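Back to the arm cell, and back to the part of the job I like least, which is getting the simulated one to behave before I let anything near the real one. I named the cell Tila (don't ask, it was late and I was hungry) and the little setup script that goes with it is called Marinho. Between the two of them they ate most of my December.

The trouble started with the gripper. I'd changed the finger length by 7 millimeters on paper and forgotten to change it in the model, so every pick came in low and the fingers tried to go through the table. Of course I blamed the planner first! I spent a whole evening on the planner. Then I opened the tool file, saw the old number sitting there, and went to make tea.

So now I have a routine. Reload the tool file, check the wrist offset, send the arm to its home pose, then run 500 picks overnight with the same dishes and crates and groceries I always use. If 18 or more of them fail I don't even look at speed, I go back to the offsets. Ulano, my older cell, never needed this much babysitting, but Ulano only ever moved one kind of box.

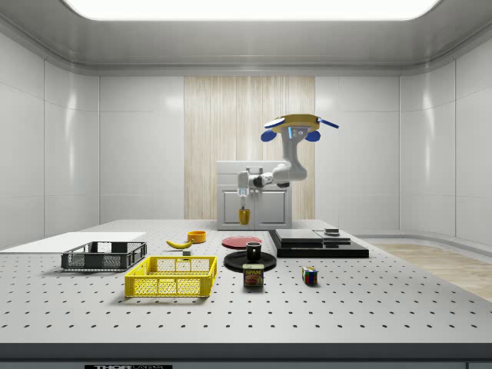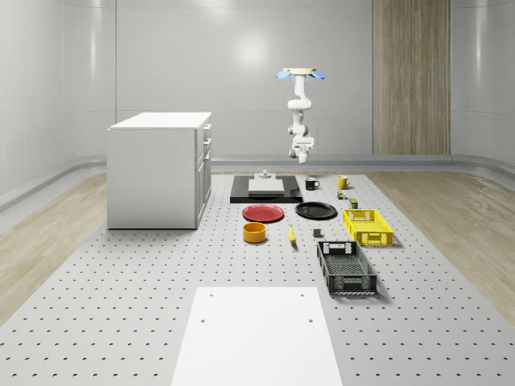

Next on the list is the grip force, which I've been putting off. I have 2 settings saved and I don't love either one - the soft one drops mugs and the firm one sends the small stuff skidding off. My plan is to split the difference and write down what I did this time, in the file I keep called Flillivness, where all my half-finished notes go. If you've tuned a two-finger gripper for a mixed bunch of objects, leave me a comment with your starting numbers, I'd love to compare.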